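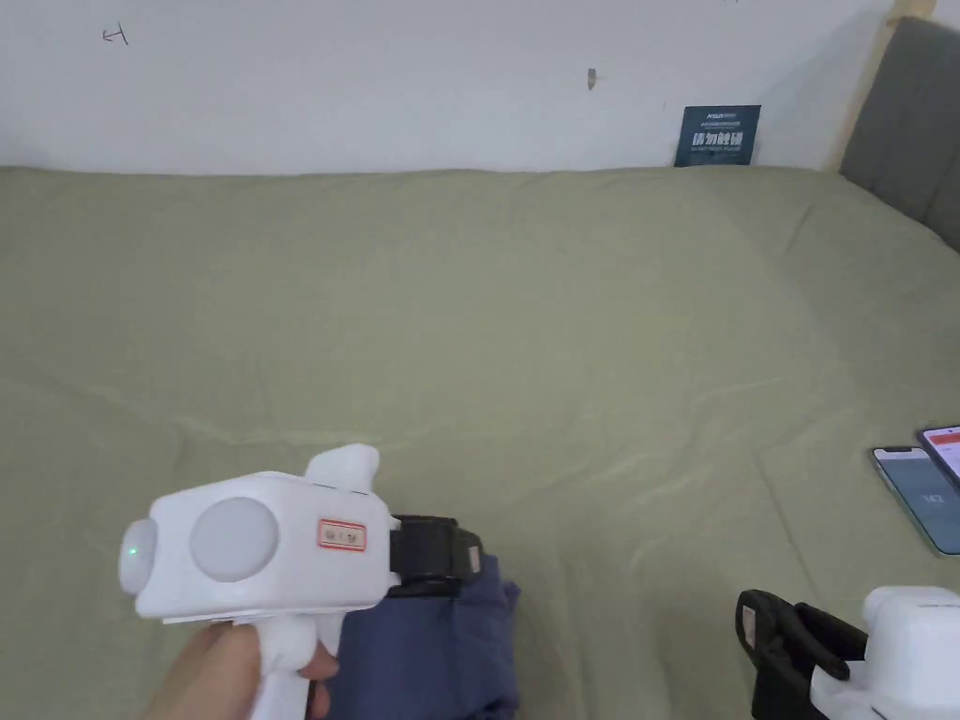 **Where do donated clothes go to be folded before they reach the Grindgate clothing room?**

Most of them are folded on a wide bed with a plain sheet over it, in the back bedroom of the apartment on Jonham Street that the clothing room rents for sorting.

Jan 30, 2026. The Grindgate clothing room has moved its T-shirt folding out of the front hall and into the Jonham Street apartment. The change took effect this month and will stay in place at least until the end of March, when the lease comes up.

Ieva Grigaitė, who runs the sorting schedule, said the hall tables were too narrow for adult sizes. Sleeves hung over the side and shirts had to be folded twice. A bed gives enough room to spread a shirt out flat, smooth the body and bring both sides in.

"You want the whole shirt in front of you," Grigaitė said. "On the old tables I was always chasing a sleeve."

The bedroom has a white wall behind the bed and a sheet that is pulled tight again between batches. White appliances stand to one side, with a slotted plastic basket on top of one of them.
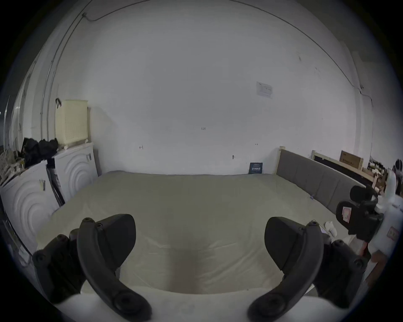 ## How the folding is done

Each shirt is laid out with the neck at the far side. The hem is pulled straight first, then the shoulders. Creases that won't come out by hand are left alone, and the clothing room does not iron T-shirts. Anything with a stain or a hole goes back to the hall for the rag bin.

Plain blue and navy shirts make up a large part of what comes in during the winter. Many are leftover work and team shirts dropped off by local firms, including the print shop Jacquet, which sent over a carton of unsold stock in plain colors.
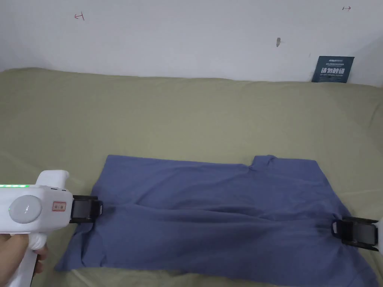 They are easy to give out because they suit most people, and they stack well when they are all folded to the same width. The target width is 11 inches, to match the shelves at Grindgate. Children's sizes are folded narrower and kept in their own bin.

The clothing room handed out 492 T-shirts last year. Régis Gaillard, who looks after the shelves, said he would like to have 100 folded and ready at the start of each month so the front room doesn't run short of the larger sizes.

Bedding and towels are not part of the move. Those are still sorted in the hall, as are coats and shoes.
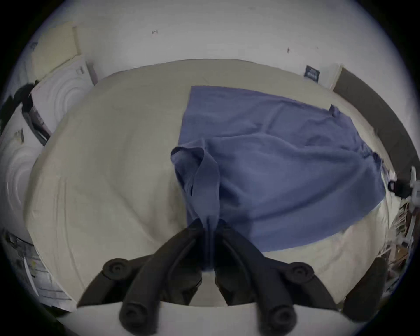
*A blue cloth on the bed, gathered into a fold.*

Clean T-shirts in any adult size can be left at the Grindgate side door until 2 p.m. on opening days. Bags should be tied and marked "shirts." The Jonham Street apartment does not take drop-offs. Flullero, the thrift store next door to the hall, will hold bags left after closing time and pass them on the next morning.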